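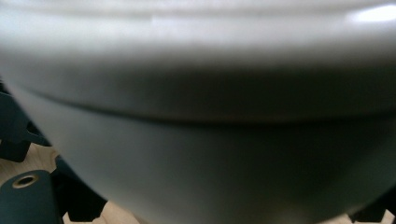 Wunerus
Potter and kitchen-sink glaze mixer, Flirnham

Questions I get asked a lot

I sell stoneware from a small workshop in Flirnham and the same questions land in my inbox every week, so I've put my answers in one place. If yours isn't on the page, do email me. I'm slow but I do reply!

Can your bowls go in the dishwasher?
Yes, the stoneware can. I put mine in every night. The one exception is anything with gold lustre on it, as the gold wears off after a few washes and then you'll be cross with me.

What about the microwave?
Fine for everything except the lustre pieces again. A mug may get hotter than the tea inside it, so use a cloth when you take it out.

Oven?
The Carré baking dishes are made for it. Put them in while the oven is still cold and let them warm up together. Please don't take one out of the fridge and straight into a hot oven - I've cracked two of my own doing that, one with a very nice lasagne in it.

My glaze has tiny lines all over it. Is it broken?
Probably not. It's called crazing, and on my older white glaze it comes with age. If it's a vase or a fruit bowl, carry on as you are. If you eat from it and the lines have gone dark, I'd retire it to the hall table for keys.

How do I get rid of grey marks from cutlery?
Those are bits of metal left on the surface by knives and forks. Make a paste with bicarb and a drop of water, rub it on with a soft cloth and rinse. Stubborn ones might need a second go (put the radio on).

Do you take commissions?
I do, though only from January to August. From November I'm making nothing but Christmas orders and I'm no use to anybody. Dinner sets start at 655 pounds for 24 pieces, and I ask for 40 per cent up front.

Will my set match exactly?
No, sorry. I throw everything by hand and the kiln has its own opinions. Plates from one firing will be close, but if you order two more next year they may come out a shade warmer or cooler.

How do you pack things for the post?
Double boxed, with shredded paper in between. I've sent out nearly 100 parcels this year and had one breakage, a saucer. If something does arrive in bits, keep the box, take a photo and email me within a week. I'll make you another or refund you, whichever you like.

Is Pavex a different shop?
Same shop, same me! Pavex is the name I use for the garden pots. They're frost resistant, but stand them on feet over winter so the water can drain out.

Can I visit?
By appointment, yes. Parking is awful, so come on the bus if you can, and wear shoes you don't mind getting clay on.

Last updated August 18, 2020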